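打印本页　|　用电子邮件发送给朋友

新闻稿

一本谈“听不清”的书，七月与读者见面
Zukberg出版社推出《底噪：磁带、走廊与我们没听见的那部分》中文版，并在Arner书店举办系列读书会

大家好，我是这本书的作者。出版社本来准备了一份很规矩的新闻稿，第三人称，“作者指出”“作者认为”那种，我看完浑身不自在，就问编辑能不能让我自己写。她回了一个字：行。所以各位媒体朋友，这份稿子会比平时收到的啰嗦一些，该有的信息都在里面，请多担待！

先说要紧的。《底噪》中文版七月上市，由Zukberg出版社出版，首印2430册。配套的读书会在Arner书店二层举行，一共5场，每场都在星期四晚上七点半开始，免费，但要提前登记，因为那间屋子真的很小（我去看过，坐满了以后想出去倒杯水都得请一排人起立）。

好，下面说说这是本什么书。

书名里的“底噪”，做录音的朋友一听就懂，就是你把音量拧到很大、什么声音也没放的时候，喇叭里那层沙沙的东西。工程师想尽办法要去掉它，听众大多数时候根本不注意它。我对它着迷，是从一盘家庭录音带开始的。带子里是一顿晚饭，有人在讲一件关于自行车的事，讲得很慢，中间筷子碰碗，隔壁的电视在响。我听了好几遍，自行车的故事怎么也记不住，倒是那层沙沙声，一出来我就知道是哪间屋子。

这件事让我想了很久。我们谈媒介，习惯谈它传了什么：谁说的，说给谁，什么意思。可是磁带记录的时候不挑，它把意思和杂音一块儿收进去，一视同仁。唱片、电话、对讲机，都有这个脾气。书写就不一样，写字的人落笔之前已经筛过一遍了，没有谁会在家信里写下“此处邻居咳嗽”。于是从机器能录音的那天起，历史材料里忽然多出来一大堆没人打算留下的东西。这堆东西归谁管？历史学家嫌它没有内容，音乐学家嫌它不成曲调，工程师嫌它脏。我就想，那我来管一管吧。

全书分成两个部分。

第一部分叫“走廊”，写的是声音在建筑里怎么走。这部分的材料来自一座老广播楼，书里我叫它Berchtold楼，一栋楼里塞了好多间录音室，走廊又长又弯，地上铺着厚厚的软木。我在那里待了一整个冬天，读值班日志。值班日志真是好看！播音员迟到、暖气管敲得咚咚响、某间录音室的门关不严，一条一条写得清清楚楚，笔迹换了又换。有一位值班员连续好几个月都在抱怨同一扇门，用词一次比一次客气，我猜他是越来越生气。我把这些日志和留存下来的节目录音对着听，有几处真的能听见那扇门，很轻的一下，在播音员换气的时候。

我在这一章里想说的是，广播里那个看起来没有身体、没有房间的声音，是一栋楼花了很大力气做出来的。软木、双层门、红灯、轻手轻脚的人，全都是为了让听众忘记有一栋楼。媒介理论喜欢谈电路，谈得很漂亮，我也爱读，可是电路外面还有门缝。我给门缝写了很长的一节，编辑劝我删一半，我删了三分之一。

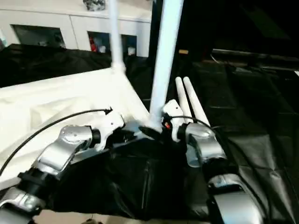
第二部分叫“磁带”，篇幅更长一些，写录音带进到普通人家里以后的事。这里我要多说两句，因为我自己最喜欢这部分，写得也最慢。

家用录音机刚流行的时候，说明书都教人录音乐、录外语、录会议。可是人们拿到手以后录的是什么呢？录孩子背诗，录老人说方言，录一屋子人让着谁先开口，录“这个按下去了没有”。我听过的家庭录音里，“按下去了没有”大概是出现得最勤的一句台词。机器还没被当成家里的东西，大家对着它又拘谨又兴奋，话都不会说了。等到过了几年，拘谨没有了，录音也就不怎么录了，带子被拿去翻录流行歌曲，原来的晚饭和背诗给盖在了下面。

盖在下面的声音有时候会漏上来一点点。做修复的人管这个叫残留，是个毛病，要处理掉。我在书里给它换了个待遇，当作正经史料来读。一盘带子上先后录过两层东西，下面那层没擦干净，这在我看来就跟古人刮掉羊皮上的字再写一样，是同一类事情。当然羊皮纸有一大群学者伺候，家用磁带没有，大部分在搬家的时候扔掉了。

说到这里肯定有朋友要问：这算理论书还是算随笔？我在好几个场合被问过，每次答得都不太一样。老实讲，写的时候我没有先想好。书里有理论，有些地方还挺硬的，比如讲信号与噪声的那一章，我把通信工程里的说法和文学批评里的说法放在一起比，看它们在哪里互相借了词，又在哪里借错了。借错的地方特别有意思。“噪声”这个词到了文学理论手里，忽然就变成了好东西，变成了反抗、变成了多余而珍贵的部分，工程师看了恐怕要摇头。我两边都想替他们说几句话，结果那一章改得最多，脚注也最长。不爱看脚注的读者完全可以跳过去，后面不会看不懂。

书里也有不少跟理论没什么关系的东西，比如我怎么学会给磁带接头，怎么把一段很要紧的带子接反了，倒着听了一下午还以为是一种没听过的方言。这一段编辑倒是一个字都没让删。

关于翻译也交代一下。这本书最早是用外文写的，一部分章节以讲座稿的样子先出来，中文版是我自己重写的。我说重写，是因为翻了几页就翻不下去了，很多句子在原来的语言里站得住，搬到中文里就像穿了别人的鞋。像“noise”这个词，中文里可以是噪声、噪音、杂音、嘈杂，每一个的脾气都不同，噪声是实验室里的，噪音是楼上邻居的，杂音是收音机和医生的听诊器里的。我最后按语境分开用，书末附了一张对照表，写的时候头疼得要命，写完倒觉得中文版比原来那个版本清楚了不少。讲方言录音的那一节是中文版新加的，原版里没有。

装帧要感谢Ronberg设计工作室。他们拿到书稿以后，第一句话问的是我平时用什么纸记笔记，我说收据背面。封面最后用了一种偏灰的、略微粗糙的纸，摸起来沙沙的，书名印得很淡，在光线不好的地方要凑近了看。发行部的同事一开始有点紧张，担心摆在书店里没人看得见书名。讨论了好几轮，书脊上的字加深了一些，封面保持原样。我个人非常喜欢！内文的排版留了比较宽的边，方便大家在旁边写字，骂我的话也可以写。

再说读书会。这几场都不是那种作者坐在台上念、台下鼓掌的形式（我念书很难听，录过，自己听不下去）。每一场会先放一段录音，长的几分钟，短的也就十来秒，放完大家随便说听见了什么，然后再翻到书里相关的章节往下聊。第一场放的是Berchtold楼的那扇门，最后一场专门留给读者自己带来的录音，磁带、语音留言、手机里录的都可以。带磁带来的朋友请事先告诉书店一声，现场会准备录放机，我们也会先检查带子的状况，免得绞带。如果录音里有家里人的声音，请先征得他们同意，这一点拜托大家。

Arner书店在读书会期间会在一层靠楼梯的书架上摆一些相关的书，书单是我开的，广播史、城市声音、口述史方面的都有，还有几本小说。小说是我夹带进去的，里面都有写得特别好的打电话的段落。

有几家媒体的朋友已经来信问试读的事。目前可以提供的试读是2个章节，一章是“走廊”里写值班日志的，一章是“磁带”里写“按下去了没有”的，两章都可以节选转载，请注明书名和出版社，并在刊发前把节选范围告诉我们。书里引用的家庭录音文字稿，因为当初跟录音的主人有约定，请不要单独摘出来使用，放在章节里一起登是没有问题的。采访可以面谈，可以打电话，也可以写信。我偏爱打电话，线路差一点也没关系，你们应该能猜到为什么。需要样书的媒体请写明单位、收件地址和打算刊发的栏目，出版社每个星期一统一寄出。

高校和研究机构的老师如果想把书用在课上，Zukberg那边准备了一份简单的教学材料，里面有各章的阅读问题和一部分可以公开播放的录音片段。材料是我和编辑一起做的，做得比较朴素，欢迎拿去改。我自己上课的时候试过其中一个练习：让学生在教室里安安静静坐几分钟，把听见的东西都写下来，然后交换着看。每次都有人写了日光灯，有人完全没写，两个人坐得还挨着。这个练习写在第一部分的开头，读者在家也可以试。

最后讲一点私心。书稿交出去以后，我陆陆续续又收到一些朋友寄来的老带子，有几盘还没来得及听，有一盘标签上只写着“别擦”。我打算读书会开始之前把它听完，要是主人愿意，就拿到其中一场去放。

书籍信息
书名：《底噪：磁带、走廊与我们没听见的那部分》
出版：Zukberg出版社
装帧设计：Ronberg设计工作室
上市时间：七月
首印：2430册

读书会信息
地点：Arner书店二层
时间：星期四晚上七点半，共5场
费用：免费，需提前在书店前台登记

媒体垂询、样书申请及教学材料索取，请与Zukberg出版社宣传部联系。

打印　|　电子邮件

联系我们　|　版权所有 © Zukberg出版社　|　返回顶部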